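Tables are back at Deseck

The big table at Deseck is ready for another season, and we couldn't be more pleased! If you came to the repair evenings in March you'll remember the old one, with its wobble and the burn mark everyone tried to hide under the biscuits. The replacement has a pale top, creamy and soft tan, with fine wavy lines running across it, and it makes such a difference to the room. Even the dullest jobs – sorting buttons, untangling wool – feel better at it.

We paid for it with the money from the Yeo plant sale, which raised 1,499 pounds in one morning (thank you, thank you, thank you). There was enough left for two benches from Asel and a new box of felt pads, so no more scraping noises when the choir is practising next door. 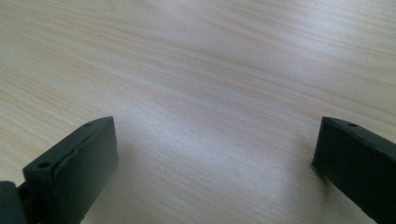 What should we use to wipe the table down after a session?

A soft cloth wrung out in warm water with a drop of washing-up liquid, then a dry tea towel straight after. Please leave the scouring pads and the Flavanik spray in the kitchen, where they do a grand job on the hob.

Cork mats live in the top drawer by the door, and there are plenty for everybody's mugs. Anyone bringing paint or glue should spread the oilcloth first – it's rolled up behind the piano – and shake it outside before putting it back.

The next thing on the table will be the village quilt. We have 903 squares in already and would love to reach 2,000 before we start laying them out, so keep them coming! Any cotton will do, any colour, and the basket is in the porch until six each evening.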